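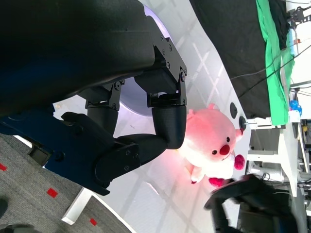
Wrist view, pink plush toy on the white table with the gripper fingers close beside it.

Kulovby Tidy-Up Set

Data card and README
Maintainer: Birgit Lindemann
Last edited: Aug 9, 2025

What this is

Hello, and thank you for stopping by! Kulovby is a small collection of two-armed tabletop recordings, put together to look at a question I get from nearly every relative at nearly every dinner, namely whether a robot can clear the table yet. My short answer is "sometimes, slowly, and please don't hand it the good glasses." The longer answer is in the recordings, and I hope you'll spend some time with them before you make up your mind either way.

There are 18 tasks in the set, and each one has 100 episodes. All of them were run by a person steering the arms (we call these the Grurkby sessions in the folder names, after the old name of the project, and I never got up the nerve to rename everything). Nothing in the release was run by a trained policy. Those runs live in a separate set called Pomura.

What the tasks look like

Every task is a small piece of a chore: put a thing on a plate, move a cup out of the way, hand something from one side to the other, bring the table back to the way it was. The instructions are one plain sentence each, the sort you might say to a helpful nephew. 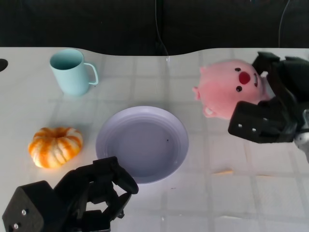

Soft objects and hard objects ask for very different things from a gripper, and I wish more chore sets mixed them on the same table. A stuffed animal forgives a clumsy squeeze, so a person steering for the first time tends to do well with it and feel terribly proud. With the pink toy up in the right gripper, the left one has nothing in its fingers and is down near the rim of the plate, and a good plan has to keep track of both. The mug is another story, because a loop handle gives you two sensible ways to pick it up and plenty of silly ones.

Splits

Training uses 14 of the tasks and the other tasks are held out. Please don't tune on the held-out ones, tempting as it is.

Known problems

Wrist views are rotated compared with the head view, and we left them that way. Shiny spots on the white tabletop can confuse color-based masks. In 8 episodes the spoken instruction was typed in wrong, and they are listed in notes.txt with the corrected wording beside them. Pauses were not trimmed, so if somebody stopped to think, you get to wait along with them.

Loading

The Đào reader opens everything in one call. If you use your own loader, read the timestamps first and line up the cameras from those, as the file order is not reliable.

Corrections are very welcome. Please include the task name and episode number when you write.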